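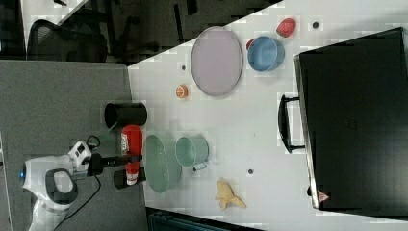
Tedley store fixtures group - November minutes

Present: Ruth Quispe (chair), Armelle Besnard, Costel Ristić. Apologies: Mireille Chevalier.

1. Minutes of the last meeting approved with no changes.

2. Brochure racks. Plolus quoted for 28 wall-mounted racks, three pockets each. Costel asked if the screws are included - Ruth to check.
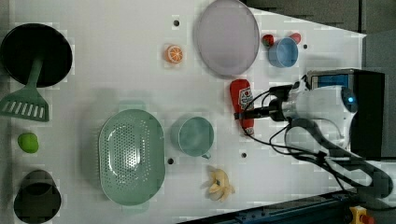 Toy kitchen items and play food on a white tabletop

3. Sign holders. 129 in stock, six with cracked bases. Agreed to return the six to Itum for credit. Armelle to arrange.

4. Slatwall hooks. Held over until Mireille is back.

Meeting closed at 4:15 p.m.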